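Grurnine Counter Set: simulated kitchen examples for arm training

Product page, simulation bundles

Grurnine is a licence for a simulated kitchen counter, one arm, and the tools to record someone driving that arm through household jobs. You get the scene files, the recording software and a starter pack of 300 recorded runs. We resell it, we use it ourselves, and we have some reservations, so please read the whole page before you ask for a quote.

The supplier's leaflet says the set "replaces real-world collection". We don't agree and we won't sell it on that basis. Everything in it happens inside a renderer. The objects have tidy weights and tidy friction, and they stay where the software puts them. A learning system brought up only on this will be good at this. How much of that carries over to your kitchen, your lighting and your chipped crockery is something you will have to measure for yourself, with your own arm.

What it does do well is clutter. Most of the cheap sets we tried before this one had a bare table and a cube. Grurnine scatters food, cutlery and odds and ends over the worktop and makes the operator work in among them.

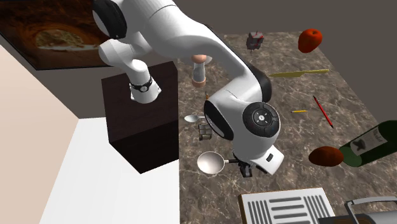 Page last changed: April, by Themba Gumede

The arm stands on a cabinet beside the counter and reaches over, so its own links cover part of the worktop. In the layout shown, the spoon handle runs out of sight under the arm while the gripper is down by the handle of the pan. We like this more than the supplier seems to. If your own viewpoint is a fixed one looking down, you will have the same trouble, and it's better to have it in the examples than to find out later.

The bottle is the object we trust least. It lies tilted on the counter, and it is see-through green glass with a label round it. It renders nicely. Real depth sensors are often poor with glass, and nothing in a clean rendered picture will teach a system to cope with that. If bottles matter to you, budget for real recordings as well.

What's in the licence

Scene files with object positions that can be shuffled between runs
834 object models, many of them near copies of each other
Recording software (Drusetti), two seats
300 starter runs, with joint positions and gripper state
11 written task prompts, which you can edit

A word on the object count. Omid Zamani went through the list and reckons a buyer should ignore the headline number. A good many entries are the same shape in another colour. Fine for variety of looks, not much use for variety of grasp.

A word on the starter runs too. They are smooth. Whoever drove them was practised, and failed attempts have been cut out. We would rather have had the failures left in with a label, and we have asked for them. Until they turn up, plan to record your own, including the fumbles. Drusetti keeps failed runs if you untick "discard on reset" in the session menu. It is ticked when you install it.

What you need

A desktop machine with a decent graphics card. Laptops will run the scene but the picture lags behind your hand, and you end up recording people waiting. A hand controller is not included. The Molefe controller works without fuss; others may need mapping by hand.

Who should leave it alone

Anyone who has a real arm standing idle and a patient operator. Record on that first. The set earns its price for teams who share one arm between several projects, or who want to try out a task before building it.

Price on request, per site, renewed yearly. Trial access is limited to one scene and no export. Support is handled by Omham during office hours and replies usually come the same day. Runs you record are yours and stay readable after the licence lapses, though the scene files do not.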